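Oficina de robótica: fita de embalagem, pistola e caixas de transporte

Notas de bancada do clube de robótica de Boromham. Aplicam-se às caixas do kit Flelus (base, garra, braço, fonte e cabos) e a tudo o que segue para o torneio de Flalholm. Revisão de terça-feira, 1 de outubro. Substitui a folha de abril, que tratava apenas da etiquetagem.

1. Material

Fita transparente de embalagem, dispensador manual com lâmina, caixas de cartão canelado, etiquetas brancas, marcador permanente, tesoura de pontas redondas para abrir. O x-ato fica na gaveta da eletrónica e não se usa para abrir caixas com cablagem. Na época passada perdeu-se um cabo de encoder dessa forma.

A fita de papel não serve para fechar caixas de transporte. Serve para marcar o chão da pista e para fixar provisoriamente os sensores de linha durante os ensaios. A fita isoladora também não: a cola escorre com o calor e suja os conectores.

2. Montar o rolo no dispensador

Retirar o rolo gasto e limpar o cubo com um pano seco. Os restos de fita enrolados no eixo travam a rotação e são a causa mais comum de a fita rasgar a meio de uma aresta.

Orientar o rolo antes de o encaixar. A ponta deve sair para o lado da lâmina, com a face adesiva virada para a caixa no momento da aplicação. Se o rolo entrar ao contrário, a cola fica para fora e a fita prende-se ao aplicador logo na primeira passagem. Quem não tiver a certeza faz o teste com o rolo na mão: desenrola um palmo, aproxima-o do dispensador e confirma o sentido antes de empurrar.

Empurrar o rolo até ao fundo do cubo. Um rolo mal assente oscila e a fita chega enviesada à lâmina.

3. Ponta e lâmina

Levantar a ponta com a unha, em toda a largura. Se a fita lascar em diagonal, continuar a descolar até recuperar a largura completa e cortar o troço defeituoso. Levar a ponta até à lâmina segurando-a pelas bordas, com os dedos do lado de fora dos dentes. A outra mão segura o corpo do dispensador. Não se faz esta operação com o dispensador pousado, porque ele roda e a lâmina vem ao encontro do polegar.

Quando a ponta se perde no rolo, passar a unha devagar no sentido contrário ao do desenrolamento até sentir o ressalto. Com luz rasante vê-se melhor. No fim do trabalho, dobrar 2 cm da ponta sobre si própria. 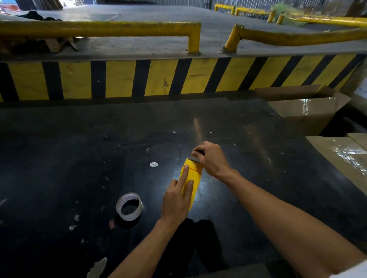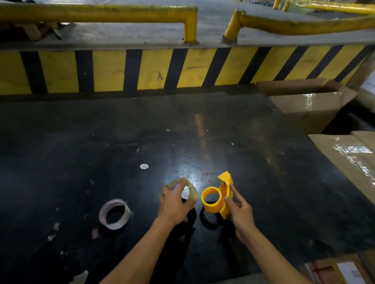
Rolo de fita transparente e dispensador amarelo, na bancada preta.

4. Fechar a caixa

Fundo primeiro. Abas curtas para dentro, abas compridas por cima, juntas a topo e sem sobreposição. Uma tira ao longo da junta, com 10 cm de descida em cada face lateral. Para a base e para a fonte de alimentação, três tiras paralelas no fundo. Para as restantes, uma tira central e uma em cada topo, em H.

Aplicar com tensão constante, o dispensador inclinado e o aplicador encostado ao cartão. Cortar com um movimento seco do pulso para baixo. Puxar a fita para cima estica-a antes do corte e deixa a extremidade enrolada, que depois descola. Alisar com a mão a partir do centro. As rugas em cima da junta são aceitáveis se as bordas estiverem coladas; as rugas na extremidade não são, e a tira repete-se.

O cartão com pó não agarra. Passar um pano antes, sobretudo nas caixas guardadas no chão.

5. Acondicionamento das peças

O braço viaja na posição de repouso, com os servos sem alimentação e o ombro calçado com espuma. Não colar fita diretamente nas peças impressas: ao descolar, arranca a camada superficial. Se for preciso imobilizar uma junta, usar velcro ou um elástico largo.

As baterias vão em saco próprio, nunca na mesma caixa do braço. Os cabos são enrolados em oito e presos com abraçadeira reutilizável. Os parafusos seguem em saco com fecho, com a referência escrita no saco e não num papel solto lá dentro.

A espuma cortada para a garra anterior não serve na Pruitt, que é mais larga nos dedos. Há um molde novo no armário.

6. Etiquetas

Etiqueta na face lateral, nunca em cima. As caixas são empilhadas e a etiqueta superior deixa de se ver. Escrever o número da caixa, o conteúdo resumido e a orientação. Cobrir com fita transparente só depois de a tinta secar, caso contrário o marcador esborrata.

A lista de conteúdo fica em duas cópias, uma dentro da caixa e outra com a responsável do transporte, Trinity Sorensen. Qualquer troca de peças entre caixas é anotada nas duas.

7. Bancada

Os restos de fita colados ao tampo retiram-se com raspador de plástico. A cola que sobra sai com álcool isopropílico e um pano. Não usar acetona. Os autocolantes antigos amolecem com o secador em potência baixa.

Os fragmentos pequenos são mais incómodos do que parecem. Agarram-se às rodas da base móvel e alteram a leitura dos sensores de linha. Varrer a bancada antes de lá pousar qualquer robô.

8. Problemas frequentes

A fita rasga sempre no mesmo sítio: dente da lâmina torto ou rolo com a borda amassada. Rodar o rolo à mão e procurar o entalhe.

A fita recua para o rolo depois do corte: travão do cubo frouxo. Se o modelo tiver parafuso de ajuste, apertar um quarto de volta e experimentar.

A fita não cola ao cartão: pó, humidade ou rolo velho. Experimentar primeiro com outro rolo. Os rolos guardados junto à janela perdem adesividade nas bordas.

O fundo da caixa abre ao levantar: faltam tiras ou as abas não estavam a topo. Esvaziar e refazer. Reforçar por cima de uma junta aberta não resolve.

9. Arrumação

Rolos deitados, em caixa fechada, longe do radiador. O dispensador guarda-se com a lâmina virada para a parede do armário. Rolos com menos de um dedo de fita passam para a caixa dos ensaios e não seguem para o torneio.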